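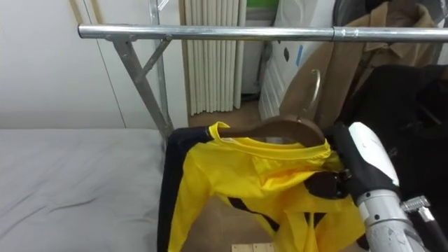
I have finally sorted out the clothes in the back bedroom. They had been in a heap on the chair since March and I was getting tired of digging through them every time I wanted a clean top.

The wardrobe went when we had the damp seen to, and I decided not to replace it. A rack takes up less room and you can get behind it with the hoover. Mine came second-hand from Wendy Stockdale, who had it in her shop in Ivstead until she gave up the lease. It's a plain steel tube with angled legs, a bit scuffed along the rail, and there is a join towards one end. I was worried the join would sag under the winter coats. So far it hasn't, but I've put the coats at the ends over the legs to be on the safe side.

The hangers are the dark wooden ones. I had been using wire ones from the dry cleaner's for years and they leave points in the shoulders of anything stretchy. The wooden ones have a gentle curve and the shirts sit better on them. They are fatter, though, so you get fewer on the rail. I did a first go with everything squashed together and it was hopeless – you couldn't pull one thing out without bringing its neighbour with it. In the end I took four bags down to the charity shop on Salem Road.

The yellow and black shirt stayed. I bought it for the Tandance fun run, which I walked most of, and my number was 413. It's a slippery sort of fabric and it creases if you so much as look at it, so it does better hung up than folded in a drawer. Getting it on the hanger is a nuisance with that ribbed collar. I go in from the bottom, which Nabila Lamrani showed me when we shared a flat, and it saves stretching the neck.

I've put it all in order of length, short things on the left by the bed, long things on the right. I tried doing it by colour first and gave up when I realised most of what I own is navy.

Socks and jumpers are still in the drawers. The bottom drawer sticks and I need to rub some candle wax on the runners. I also want a box for the belts, which are on the back of the door for now and clatter whenever anyone shuts it.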